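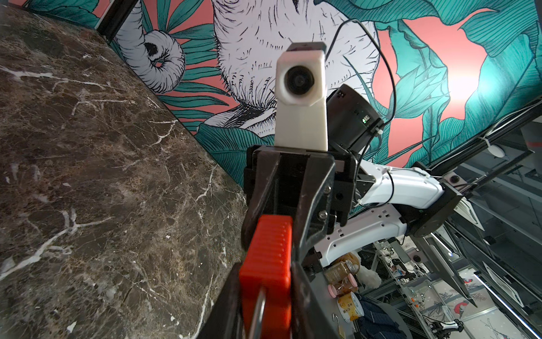 Singer Tawhiri asks for open files in custody deaths

The singer Tawhiri has joined 21 other musicians in signing an open letter about deaths in police custody. The letter was published in June and asks the government to give families the full case file within 10 weeks. At present many of them wait more than a year.

"My cousin's family received 2 pages, and half of the lines were black," Tawhiri told the radio programme Caltance. "They did not ask for a favour. They asked what happened in that room."

The campaign was started by the solicitor Rosalind Haverford, who has represented families since she left her old firm. She said that 285 people wrote to her office after the letter came out, and that most of them had never spoken about their case in public before.

The band Doletti has also signed, and will give the income from its new single, Pliririne, to the legal fund. The letter stays open for signatures until the end of the summer.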